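Planning and Paying for a Robot Cell - Week 5 handout
Sarla Kanaujia 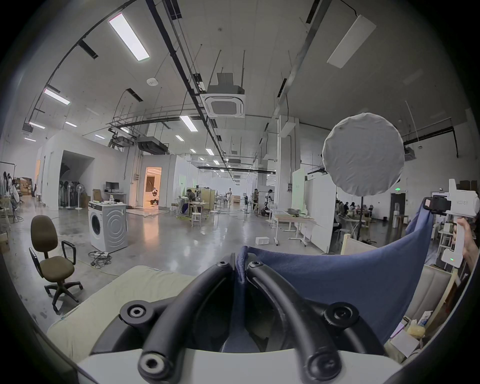 Two hand-held grippers holding a navy cloth between them. Keep cloth work in mind as you read the budget section.

Last week I asked you to price a cloth-handling setup, and almost everyone sent me the price of an arm. Fair enough, it's the big number! But I want the whole list this time - fingers, mounts, cables, tables, lights, and the floor space you'll be standing in.

Start with grippers. Say Risard quotes you $500 a unit and Vanosis quotes $300. The cheaper one looks great until you add spare fingertips at $100 a set, so ask both of them how long a set lasts on fabric before you compare anything. (I forgot to ask this once and had to go back for more money in November. Not fun.)

Buy in pairs if the job is folding or spreading. One gripper can lift a cloth, but you'll want a second on the far corner, and the spare you planned to keep in the drawer will end up in use.

Then there's delivery. Tomar ships from stock, Sustton builds to order, and I'd put the order date and the arrival date in separate columns of your sheet.

For next class: redo your budget with a line for spares and a line for furniture. One page is plenty. Bring a printed copy, please - I like to scribble on them.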